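Print this message | E-mail this message

To: prothero-players list
Date: Feb 11, 2021
Subject: Re: Zovthorpe save files after the patch

> I installed the new patch for Zovthorpe last night and now the game
> will not load my main save. The two older ones open fine. The main
> one gets as far as the harbor screen and drops me back to the menu.
> I have 60 hours in it and would like to keep them. I am on the
> desktop version, no mods except the larger map text. Has anyone
> else run into this, and is it worth waiting for a fix or should I
> roll back? Also, does the Gastberg chapter play any differently
> now? The patch notes only say "improved."

I had the same thing happen and got my save back, so I'll write down what I did.

The trouble in my case was the map text mod. The patch moved the map labels into a different file, and a save made with the old mod still looks for them in the old place. Your two older saves may have been made before you installed the mod, which would explain why they open. Mine were the same way.

First copy the whole save folder somewhere else. Then take the mod out, start the game once without loading anything, and quit from the main menu. Don't use the window's close button, as the game only rewrites its settings when you quit properly. Start it again and load the save. The first load was slow for me, long enough that I thought it had frozen. Give it 15 minutes before you decide it has failed.

If you get error 513 at the harbor, that is a different problem. It means the cloud copy and the local copy don't match. Turn off cloud saves in the options, load the local one, save to a new slot, and turn the cloud back on.
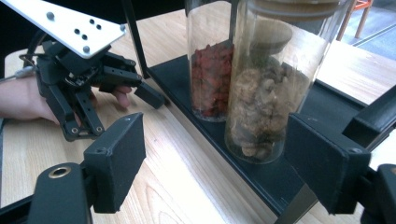
Can you go back to the old version if none of this works?

Only if you haven't saved under the new one. The rollback option is still in the launcher, under the older builds menu, but a save written by the patched game won't open in the earlier build. That is another reason to make the copy first.

As for Gastberg, I have played through it twice since the patch. The layout of the town is the same. The guards on the upper road now change places at night, so the old route over the brewery roof is harder than it was. You can still do it if you wait for the bell. The shop by the bridge sells rope again, and the toll has gone up to 2000 coins if you failed the letter quest. I liked the old price better, but by that point most people have the money anyway.

The bigger change is in how the companions behave. They used to stand in doorways and block you in. Ferkier, the studio, said back in August that they were working on this, and it does seem better. I was only stuck once, in the cellar under the customs house, and I got out by fast traveling. 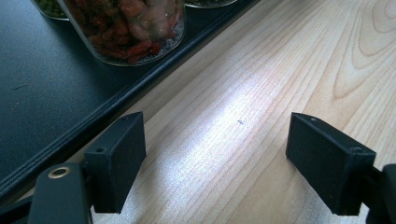
The cellar also has a new locked chest behind the barrels. I haven't found the key. I tried the one from the lighthouse and the one you get from the ferryman, and neither fits. If someone on the list has opened it, please post where the key was, with a spoiler line at the top for those who haven't reached the town yet.

Two smaller things. The sound in the tavern still cuts out if you walk in during the rain. Turning the music down to zero and back up fixes it until the next time you load. And the controller settings were reset to default when I patched, so check yours before you get into a fight. I had dodge and use item swapped and lost a good potion finding that out.

I would not wait for the next patch if you want to play now. The mod page says a new version of the larger map text is being worked on, with no date given. Without it the labels are small but I can read them from the desk. From the couch I can't.

Let us know if the save opens. If it doesn't, post the last few lines of the log file, which is in the same folder as the saves.

Contact the list owner | Copyright Prothero Players List | Back to top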